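4. From packing to showing how to pack

I went into this part of the study expecting to write about robots, and I ended up writing mostly about people holding grippers. Figure 3 is what a good deal of the work at Hirkov looks like now.

Figure 3. Mixed-item box work with two hand-held grippers, done on a bed. One gripper has a small zip bag between its blue pads, and the other is up against a wrapped snack at the side of the box. A first-grade workbook lies inside.

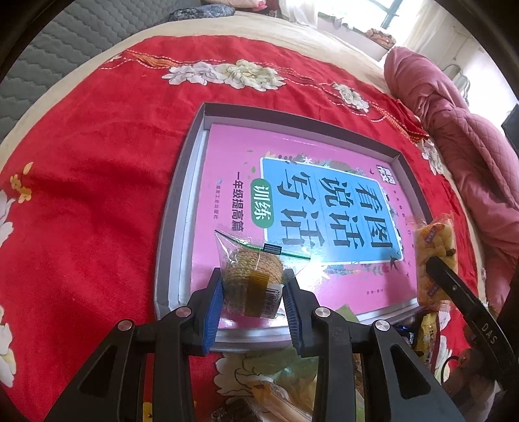

4.1 What the job used to be

Hirkov packs gift and care boxes: snacks, small books, whatever a customer has ticked on the order form. Before the Reltar cell came in, a packer stood at a bench in the Sang building, read the slip, reached for the items and filled the box. Most of the people I talked to could do it while carrying on a full conversation, and several of them did it while talking to me (my notes from those days are a mess of half sentences and tape noise).

The Reltar cell took over the plain orders first, the ones with identical cartons. Mixed boxes stayed with people. Crinkly bags, glossy covers and odd little pastries in clear wrap were all giving the cell trouble, so the company set up what everyone calls "showing": packers do the same kind of task with hand-held grippers, and the recordings go to the team training the cell. Some showing happens at the benches and a lot of it happens at home, on tables, floors and beds.

I read 1,136 shift notes written by packers over 4 months. They're short, often just a line or 2, and I love them. One in full: "Book again. Slid off again. Did it slower."

4.2 What the grippers do to the work

The first thing people brought up was their hands. A packer with years at the bench has fingers that know how a bag is going to fold, and with the grippers that knowledge has to go through two stiff jaws. You can't pinch a corner and flick it open anymore. You close on the bag, see where it went, and adjust. One packer told me it was like learning to write with the other hand, and that she'd been a bit embarrassed at first at how bad she was - the same person the rest of the line used to copy!

Speed was the second thing. At the bench, pace was everything, with a number on a board. For showing, the instruction is to move smoothly and not rush, and several people found this much harder than I would have guessed. They kept drifting back to their old pace and then had to redo the take. Others told me it was the first time in years they'd gone home without sore shoulders, although they did mention their wrists.

4.3 Who decides what a good box is

I didn't plan to ask about this, but it kept coming up. Packers have opinions on boxes. The book goes flat and the snacks go on top or along the side, depending on who you ask, and there are 3 schools of thought on the matter at Sang alone. On the line these differences never mattered much. In the recordings they do, and the training team began asking for one way.

The packers were not thrilled. Some of them pushed back in their shift notes, with reasons, and in August the rule was loosened so that each person could keep their own order of items as long as the box would close. The training team had worried this would make the recordings harder to use. I don't have the data to say whether it did, and Wondden, who supply the cell, didn't share theirs.

4.4 Home as a work site

People liked skipping the commute. They were less sure about having the job in the bedroom. Packets pile up on the blanket, the box has to be emptied and reset between takes, and the bed has to be cleared before anyone can sleep in it. Setup and reset time was unpaid when I started my visits, and it took a long string of complaints in the shift notes to get it onto the timesheet. I come back to pay in Section 5, where the bench and home groups are compared.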